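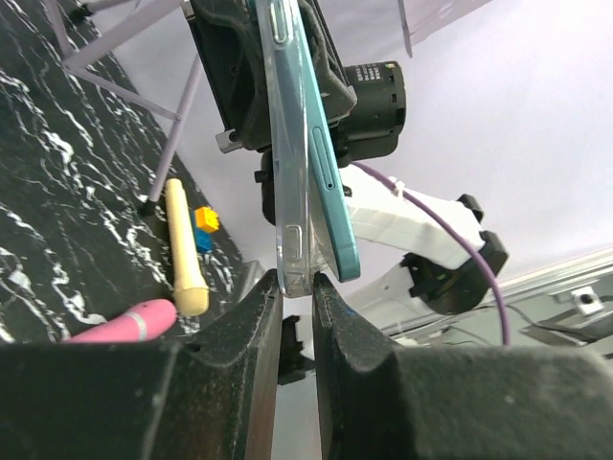 Phone in clear protective case, Eststead.

Projects > Handsets > Reports > February

Progress report to the Tsakiris fund
February 17, 2022

We thank the fund for the second payment, which arrived on time. This report covers the work on the Zosetlow, our low-cost phone with large text and a replaceable battery, from the end of the last period until now.

The main task was battery life. In the autumn our testers told us the phone did not last a full day when the mobile signal was weak. We have changed how often the radio searches for a network, and the same testers now have the new software. Four of the 5 testers who live outside the town report that they charge only at night. The fifth still has the old problem and we are studying her logs.
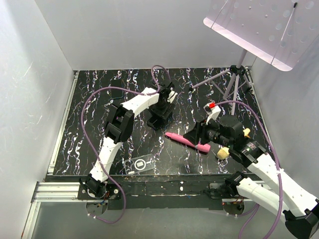
Page 4

The second task was the keyboard. The larger keys are finished in English and Spanish. The Portuguese version is late by some four weeks, for the reason that our translator could not start when we had planned. We don't ask for more money for this delay.

Sastulent, who make the display, have informed us that the present panel will be stopped after the summer. They offer a newer one of the same size. It is a little brighter and it needs a small change in the connector. We have ordered samples and will decide when we have tested them in sunlight.

We use cookies to remember your settings. Accept | Manage 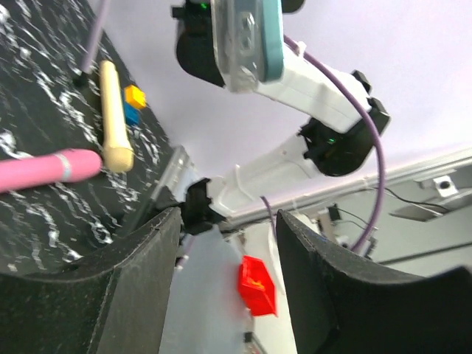 The menu colors were also discussed with the testers. Many of them find gray icons on a gray background difficult to read, and the older software had several of these. We now use strong colors for the functions that are needed quickly. The emergency button is as bright a red as the block with the orange-yellow mark in the photo, and it is easy to find against a pale background. The other icons will be changed in the next version.

Spending is within the budget, except for postage of test phones, where we paid more than expected. We moved the difference from travel, as the agreement allows.

For the next period we plan to finish the Portuguese keyboard, to choose the display and to write the printed user guide. We would be glad to receive the fund's comments on the guide before it goes to the printer.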